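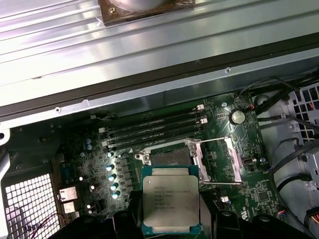 The reading room of the Sirnby local history society has been open to the public for 11 years, and for most of that period its catalog was kept on index cards. I have served as its records officer since the second year. The purpose of this post is to set out how the cards were converted into a searchable catalog, what was decided along the way, and which matters remain open. Readers who know computers will recognize a Xeon E5-1620V3 by the lettering on its lid, and will be used to the idea that a part should carry its own name and codes where they can be read. Our cards did not meet that standard. Many carried a shelf number that had been changed twice, and a fair number carried no shelf number at all.

The collection consists of parish newsletters, farm account books, school registers, maps and a large body of photographs given by local families. There were 3000 cards when the work began. They had been written by several hands over a long period, and each hand had its own habits. One writer filed every item under the name of the donor. Another filed by street. A third used the word "Various" as a subject heading, and did so with great freedom.

Tímea Sárközi joined the project in February and drew up the rules of entry. Every record was to have a title, a date or date range, a place, a source and a shelf number. Where a date was a guess, it was to be placed in square brackets. Where the donor was unknown, the field was to say "not recorded" and was not to be left blank. These rules run to two pages and are kept in a folder by the door of the reading room.

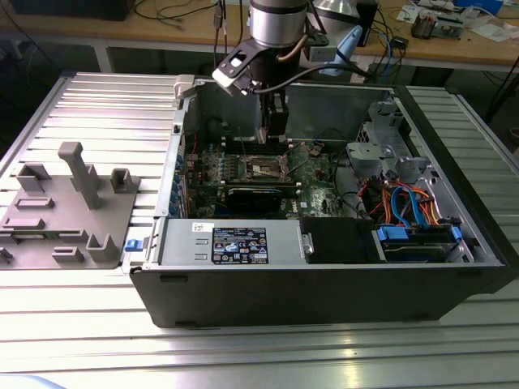
The question of place names took longer than any other. Several streets in the town have been renamed, and two farms exchanged names after a sale. It was agreed that the name in use when the item was made should be entered first, with the present name after it. Aranka Lakatos prepared a list of old and new names for this purpose, working from the rate books and from the map drawer. Her list is now consulted more often than the catalog itself, and a copy may be requested at the desk.

Photographs were treated separately. A print with names written on the back was entered under those names as spelled, even where the spelling was plainly wrong, and the usual spelling was added in a note. Prints without names were grouped by family or by occasion. There are 186 prints for which neither is known. They have been placed in four boxes near the window, and visitors are invited to look through them and to leave a slip if a face or a building is familiar.

Some cards could not be matched to any item on the shelves. These have been entered with the status "not located" and will be checked again when the upper store is cleared. The original cards have been retained in their drawers, in the order in which they were found. 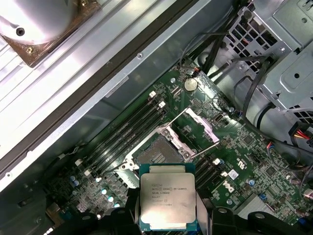 Xeon E5-1630V3 and open socket on a green Dell board.

Two matters are still to be settled. The first is the treatment of the school registers, which contain details of persons who may be living. For the present they are listed by year only, and requests to consult them should be made in writing. The second is the numbering of the oversize maps, which do not fit the existing shelf scheme. A proposal to give them a separate letter will be put forward shortly, and comments from regular users of the map drawer would be received with thanks.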